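I bought the Urwood tray in June to stop my keys, mail and pens from wandering all over my desk, and I'm a little in love with it! It's a plain maroon rectangle with low sides, so I can grab things without digging, and the shiny inside wipes down in two seconds (coffee, ask me how I know). The corners do collect dust — a dry paintbrush gets it out. I paid 10 dollars and I'd buy another.

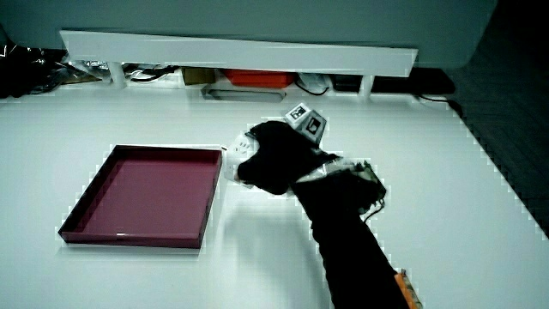
Rezaul Siddiqui wrote in to say his slides around on a smooth desk, and that four felt dots underneath fixed it.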